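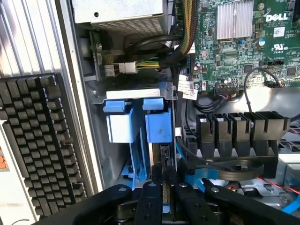 How often should the office desktops be opened and cleaned inside? Once every twelve months is enough for machines that stand on a desk; those that stand on the floor are opened every six.

8 Feb 2022
Workshop notebook, desktop maintenance
Entry by Jeanine Groen. Read by Peiyu Song.

Work continued on the desktops returned from the Pomness building. The Dell with inventory number 407 was placed on the bench for internal inspection. The user had reported that it shut down without warning during the afternoon, and the January entry by Tshepo Ngubane records the same complaint.

The side cover was removed after the machine had been disconnected and the power button held in for ten seconds. The wrist strap was worn throughout. The keyboard remains with the machine until it is returned, in accordance with the Peeters agreement, and is to be kept at the same bench.

Inspection. The power supply has a perforated mesh grille, and the grille is to be brushed before compressed air is used. Air applied first drives the dust into the unit, as was learned with the previous batch. The finned heatsink on the motherboard was treated in the same order – brush along the fins, then short bursts of air from the side. The fan was held still with a finger during this step.

Connectors. Each was pressed home by hand. The white multi-pin power connector on the small green board below the supply had a little play in it before it was reseated. I do not consider this sufficient to explain the shutdowns, but it is recorded for completeness. The small colored wires at the black header on the lower edge of the motherboard were left in place. They should not be pulled unless the header itself is under suspicion, as the order is tedious to restore and we hold no diagram for this model.

Capacitors. No swelling found on the ones I could reach with the lamp. Beril Kaplan asked that this be checked on all the Pomness machines, and a line has been added to the sheet.

Test. Reassembled with the cover off and run under load for 2 hours. Fan speed rose to 2000 rpm and stayed there for most of the first hour, then settled at 800 when the load was removed. No shutdown occurred. The result is not conclusive. The user's complaint concerned afternoons only, and the desk in question is beside a radiator – Chukwuemeka Ogundipe has agreed to look at the position of the desk when he is next in the building.

Parts. Nothing was replaced. A spare power supply of the same type has been requested from Deltach in case the fault returns. The Fotum supply on the shelf has the right rating, but its cables are too short for this case and it should not be used here.

Notes for colleagues
The barcode sticker on the motherboard is not our inventory number. Two entries in January used it by mistake and have been corrected in the register. Please copy the number from the label on the outside of the case.
Screws from the side cover go in the lidded tray, with the inventory number on a slip of paper.
The can of air on the second shelf is nearly empty.

Outstanding
407: repeat the load test with the cover fitted, overnight if the bench is free.
Update the sheet for the remaining Pomness desktops.
Peiyu to confirm the return date with Peeters.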